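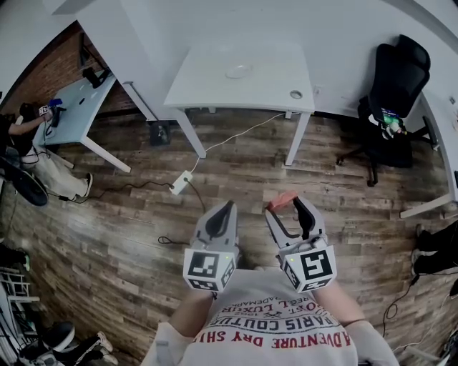 Slow down at the close, the trainer from Multasness kept telling me, because the robot copies your bad habits too. Fair! I'd been snapping the grippers shut like I was catching flies.

So today I did 60 takes at the slow speed, same pick and place every time, and my forearms are toast. Lellier wants 713 by January and we have 101 that are clean enough to keep — ugh. I threw out 13 of mine after lunch (I kept drifting left).

It's a funny way to teach, never saying a word. Tomorrow I'm on the remote rig, and I'm nowhere near as good on that one. Bringing the wrist wrap.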